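Kodby Lab Course, Unit 4: Collecting Grasp Attempts from a Bin
Notes by Heidrun Kuster, revised Saturday, August 9, 2025

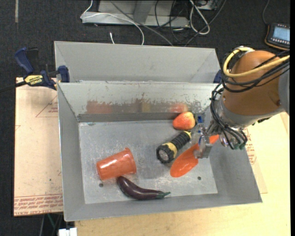
Fig. 4.1. Gripper lowered into the sheet-metal bin, mixed household objects.

4.1 What counts as one example

One example is one grasp attempt. It consists of the image taken before the arm moves in, the commanded gripper pose, the log of the motion, and a label of 1 (object held after the lift) or 0 (nothing held). Frames recorded while the arm is over the bin, as in Fig. 4.1, are kept in the log but are not used as model input in this unit.

An attempt that ends in a protective stop gets no label. Write "stop" in the log and leave it out of the training set.

4.2 Choice of objects

A set should mix shapes that call for different approaches. In Fig. 4.1 the cup is on its side and offers a rim, a wall and a closed end. The eggplant is smooth and curved. The flat orange utensil lies partly under the gripper finger, and from above the two overlap. Expect labels for thin, flat objects to be the least consistent between operators.

Color should not predict the outcome. The fruit, the cup and the utensil are all in the red to orange range, so a model that has learned only "go to orange" will fail to separate them. Keep at least one such group in every set.

4.3 Bin and background

The inner back wall reflects the objects faintly. A detector trained on too few layouts will place grasps on the reflections. Do not mask the wall by hand - vary the layout instead. The same goes for scratches and the two small holes in the floor.

Clamp the bin before the first attempt. If it shifts, the calibration no longer holds and every later example in the session is discarded.

4.4 Session procedure

Reshuffle the objects after every 22 attempts. Swap one object after every second reshuffle. Record the operator, the object set and the calibration file at the top of the log.

The Oravec set used in the exercises has 2,401 attempts. Of these, 2,000 are for training and the rest are held out. The split is made by session, never by single attempt, as neighboring attempts share nearly the same layout.

4.5 Exercise

Read log 13 in the course folder. Find the attempts whose label disagrees with the gripper width after the lift, and state for each whether you would relabel or drop it. Send your list to Branislav Kolář before the next lab - one page is enough.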